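Derlow 硬质木蜡油(哑光,1升装)
分类:木器养护 > 涂装与蜡油 > 室内家具

罐身上写着“一次涂刷,终身呵护”。我们卖了几年木器涂料,看到“终身”两个字通常先去翻说明书的小字。Derlow 的小字印在罐底标签折进去的那一面,写的是“建议定期补涂”,至于多久算定期,没写。

先把规格列出来,免得有人只想看这个:

容量:1升
光泽:哑光(厂家说法,后面会讲)
适用:室内桌面、柜体、搁板
不适用:户外、砧板、长期泡水的台面
标称涂布:每升21平方米,单遍
售价:165元
运费:满200元免,单买一罐需另付

21平方米这个数字,我们持保留态度。厂家没有说明用的是什么木材、打磨到多少目。在砂得很细的硬木上薄薄擦一层,也许够得到;换成松木或者拆旧家具得来的老料,第一遍吃油会厉害得多。买的时候别照着这个数字卡得刚刚好,尤其是大桌面,中途断油再接,接头处的颜色很难看。

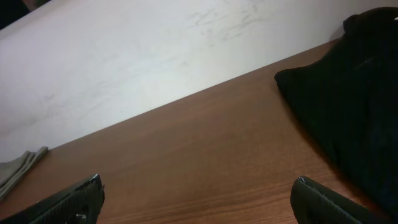
Hjørdis Öberg:我按说明擦了3遍,擦完确实顺手,可一杯热茶放上去还是留了白圈。客服让我“局部打磨后补涂”,那我当初买“抗热”两个字干什么?

这条意见我们转给了厂家。回复很客气,大意是“抗热”指短时间接触,并附了一张没有单位的曲线图。我们没法替他们解释那张图,只好把本页原先照抄的“抗热抗烫”删掉,改成一句老实话:请用杯垫。

关于光泽。厂家叫它哑光,店里几个人看过样板,没有一个愿意用这个词。擦一遍时还算收敛,擦到第三遍就带点柔光了,斜着对窗户看更明显。喜欢木头表面完全不反光的人,这一款多半会让您失望,可以看看同门类里的 Cunau 粉感蜡,不过那一款的耐脏就别指望太高。

关于颜色。所谓“透明无色”也要打个折扣。凡是油性的东西,上到木头上都会让颜色变深、偏暖,浅色木料尤其明显,枫木和白蜡木会微微发黄。想知道变成什么样,拿湿布在打磨好的木面上抹一把,颜色跟上油后差得不远。这个办法不花钱,比看包装上的色卡可靠。色卡是印在涂布纸上的,跟木头没什么关系。

关于气味。页面上一版写“几乎无味”,是供货商给的文案。开罐时有一股明显的亚麻油味,密闭的小房间里要过几天才散。说它刺鼻也过分,跟老式清漆比温和得多,但对气味敏感的人请开窗,别信“几乎”。

施工上我们的建议跟说明书略有出入。说明书要求“厚涂静置,充分吸收”,我们试下来,厚涂正是发黏的主要原因。薄擦一层,一刻钟后用干净棉布把表面没吃进去的油全部收掉,收到布上基本不带油为止。隔夜再上第二遍。两遍之间用细百洁布轻轻带一下,把竖起来的木毛压下去,吸尘,再擦。桌子背面也请擦一遍,只做正面的薄板容易翘。

用过的油布不要揉成团丢进垃圾桶。亚麻油氧化会发热,成团的布有自燃的危险。摊平晾在室外,或者泡水后装进密封的金属罐。说明书把这一条放在最后一页,字号比商标小得多,我们觉得顺序反了。

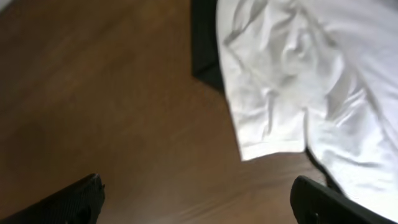
也有买家来信说,他家旧餐桌原来刷的是聚氨酯清漆,没有打磨就直接擦油,结果一个星期还粘手,问是不是收到了假货。

不是假货,是油进不去。木蜡油要渗进木纤维才能固化,底下隔着一层漆膜,它只能浮在上面。旧漆必须砂到露木,砂不干净就别用这一类产品。判断方法很简单:滴一滴水,水珠立着不动,说明漆还在;慢慢洇开变深,才可以上油。这位买家后来用松节油把浮油擦掉,重新打磨,又写信来说好了,但打磨花的工夫比他预想的多得多。厂家宣传的“旧家具一擦翻新”,我们认为不应该这么写,本页也不再引用。

再说几句和同价位产品的比较。Colport 的硬油干得快一些,罐子小,折算下来更贵;Dahlgren 的产品味道轻,可是罐盖设计得很糟,开过两次就盖不严,剩下的油容易结皮。Derlow 的盖子倒是好的,这一点我们没有什么可挑剔。三家都声称“食品接触安全”,都没有在罐上写明是完全固化之后才算数。固化要几周时间,刚擦完的桌子请先别直接放食物。

值不值165元?如果您的桌子本来就是露木的,打磨得也认真,又不介意以后每隔一阵补一次,那它是合格的东西,修补起来也比漆膜方便,哪里花了补哪里。如果您指望擦完就再也不用管,请省下这笔钱,去买双组分清漆,那种东西难看一点,难修一点,但确实经得住折腾。

退换说明:未开封可退,运费自理。已开封的油类不退,颜色与预期不符也不算质量问题。10月到的新批次换了罐身标签,“终身呵护”还在,配方据厂家讲没有变动,我们会拿旧批次的样板比对,有差别再更新本页。

本页更新:2023年9月26日

评论(21) 分享(3)

标签:木蜡油 / 桌面翻新 / 哑光 / 慎信文案

相关商品
Cunau 粉感蜡 膏状
Colport 快干硬油 小罐装
Dahlgren 低气味木油
无绒棉布 打包装
细百洁布 手擦用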